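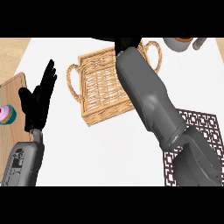 Start of an episode in the two-arm tabletop sim, view from the head camera.

Right arm crosses in front of its own camera on reset, policy success drops

Asked by lloyd_bench, November 24, 2025

I'm building a two-arm upper body in a shared workshop in Rotstead. The printed forearms and one hand are finished. While the second hand is being assembled I have been working in simulation with the same link lengths and joint limits, so the control code can be moved over later without a rewrite.

The task is pick and place on a white table with kitchen items: a wicker tray with rope handles, a cutting board, a lattice placemat, a few small foods. The policy takes one head camera plus joint positions and was trained by imitation on 1183 episodes. Control runs at 50 Hz, with a new action chunk every 11 steps.

Problem: on some resets the right arm comes up across the view, with the forearm over the right half of the tray and the hand section low in the right corner. The left hand is fine, upright and open near the cutting board. When the right arm starts this way the policy usually moves the left arm a little and then stalls. Out of 50 resets I logged 11 stalls, and all of them had the right arm in this pose. Resets with both hands low and apart do not stall.

What I have checked:

Joint limits match the config file.
No collision is reported between arm and table at step 0.
Camera pose is identical in good and bad resets (compared the matrices, zero difference).
The image is padded top and bottom to make it square before it goes to the network. Same padding in training.

Is this a camera placement problem, or should I be looking at the arm? I would prefer not to move the camera. The real mount is already drilled.

Comments

kalholm_shop: Which solver seeds the reset pose? Joint values or hand targets?

lloyd_bench: Hand targets. I give a position and orientation for each hand and the IK solves from whatever the arm had at the end of the last episode.

Answer 1 (accepted)
Aarne Peltonen

Your comment contains the cause. A seven-joint arm has an infinite number of elbow positions for one hand pose, and a numerical IK seeded from the last episode will settle in whichever branch is nearest. If the last episode ended with the arm reaching across, the next one can start with the elbow up and inward. The hand target is met within tolerance and nothing gets flagged.

Do this in order.

1. Log all seven joint values at step 0 for every reset. Plot the shoulder roll and upper arm rotation. I expect two clusters.

2. Stop resetting through IK. Pick one good joint configuration per arm, write it to the config, and set the joints to it directly. Zero the velocities in the same call. Then step the sim until the controller error is flat before you take the first image. Also write the same joint values to the controller as its target, or it will pull the arm back toward the old one during those steps.

3. If you want variation at the start, add small noise to the joint values. Do not add it to the hand target.

4. Go back to the training set and look at the first image of each episode. If the crossed pose is absent or rare there, the stall needs no further explanation. The network has a large gray shape over the object it should be looking at and no example of what to do next.

On the camera: leave it. A head camera with two arms below it will always get some occlusion, and the policy has to tolerate it during the motion. It should not have to tolerate it at step 0.

For comparison, a normal grasp in a setup like yours has the forearm coming in from the lower corner and the hand closing around the object from the near side.
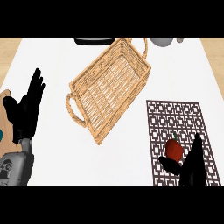
With the elbow kept low and outward the rest of the table stays in view, and the policy can still see where the next object is. Add a null-space term to the IK that pulls the elbow toward your rest configuration. Start with a weak gain. Too strong and the hand error grows near the edge of the workspace, and you will then be chasing missed grasps.

One more item for the hardware. Do not copy the sim reset to the real arms. Setting joints directly has no meaning there. Move to the rest configuration in joint space at low speed, one arm at a time, right arm first if it is the one that tends to be on the inside. I bent a wrist bracket in January by moving both together.

Answer 2
plara_user

I had something similar on a smaller build and it was the camera field of view. I went wider and it mostly went away. You will have to collect the data again though, or at least re-render it. If your sim saves states you can re-render overnight.

Comment from Aarne Peltonen: A wider view shrinks the arm in the image, but the start pose is still wrong. I would fix the reset first and measure again.

Answer 3
kalholm_shop

Check that your padding color is the same in the eval script. Mine was black in one and gray in the other for weeks.

Comment from lloyd_bench: Checked, both black.

Update from lloyd_bench

Two clusters, as predicted. The upper arm rotation differs by 44 degrees between them. I replaced the IK reset with fixed joint values plus noise and ran the same 50 seeds: one stall, with the right arm low, so that one is something else. In the training data the crossed start shows up in only a few episodes and I have removed them. I have not retrained yet. The null-space term is in, gain still to be tuned.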